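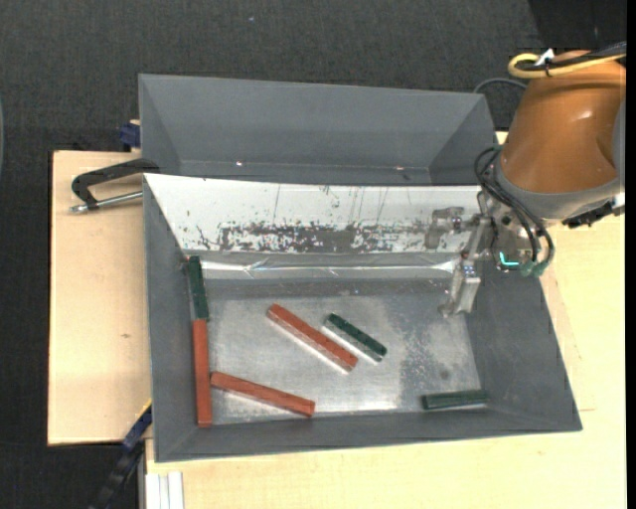
Toy block

Toy blocks are solid pieces, usually cut from wood or molded from plastic, that children stack, line up and knock down. They are among the oldest toys still sold in large numbers. Most plain sets hold between 16 and 80 pieces, in shapes such as cubes, rectangles, arches and triangles.

Materials

Wooden blocks are commonly made from beech, maple or birch, which wear slowly and seldom splinter. Softer woods such as pine are cheaper but dent easily. Color is added with paint or with a stain – the stain leaves the grain showing.

Sizes

Blocks in a set are often based on one unit, with longer pieces measuring two or four times its length. This lets a child match one long block with several short ones. Sizes differ from maker to maker, and older sets can be hard to extend.

Manufacture in Jodolberg

The town of Jodolberg had several block workshops. The largest, Plestby, sold its sets by mail and listed over 2000 items in its last catalog, including single replacement pieces. Its molds and patterns later passed to Lasto, which still makes the arch and the half-round.

See also

Construction set
Dollhouse
Wooden toy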